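**Sunday, October 1, 2023** – The science room on the upper floor of the Brekunari learning center opened its doors this weekend, 16 months after the old one was declared unfit for anything but storing chairs. Visitors hoping for smoke and sparks were offered a brown table.

It is a good brown table, to be fair. It came secondhand from the Dimitrov paint works, where it had already lived a full life, and it has the streaks and smudges to show for it. The center paid 300 for it, delivery included, and then spent most of April working out how to get it up the stairs.

Ermira Perić, who teaches the evening chemistry course, picked the first set of equipment herself. Her list was short because her budget was shorter. "People think a lab is a big expensive thing," she said on Saturday. "You need a flat surface, a decent lamp and somewhere to put the test tubes. We'll get to the test tubes."

The rack, for its part, is ready and waiting. The tubes are on order from Plestero, whose last message put them "in transit," a phrase Perić now says with a certain tone.

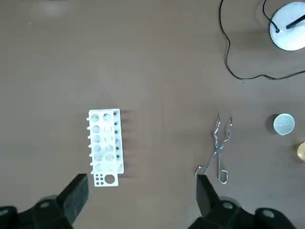
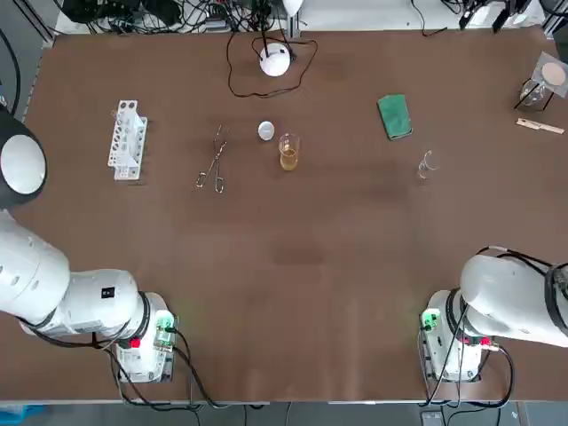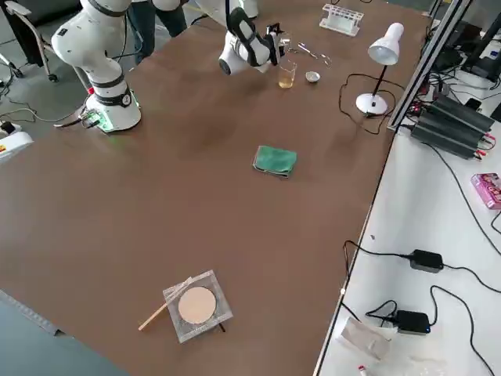
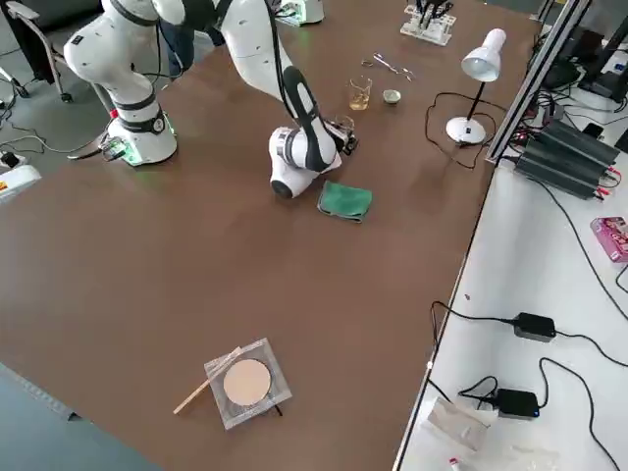
*The Brekunari lab table over the weekend, test tube rack still awaiting its tubes in the first three views.*

What has arrived is modest but respectable. There are crucible tongs and a small white crucible to go with them, a glass beaker with a little yellowish liquid in it, and a folded green cloth for whatever happens to the yellowish liquid. The white desk lamp drew the most comment, mainly from people who own a similar one and had never thought of it as scientific.

Perić's course starts with eight students, the most the fire rules allow. The waiting list is already longer than that, though she suspects part of it signed up for the Stidier pottery class next door and took the wrong form.

The first lesson is on weighing, heating and cleaning up, with the heaviest emphasis on cleaning up. Students should bring a notebook and wear shoes that cover the toes. Sandals were discussed at length at the last center meeting and will not be discussed again.

Anyone with spare glassware in good condition can leave it at the front desk, room 3703 on the building plan and the only door on that corridor with a bell. Jam jars have been offered several times. Perić is grateful, and has enough jam jars.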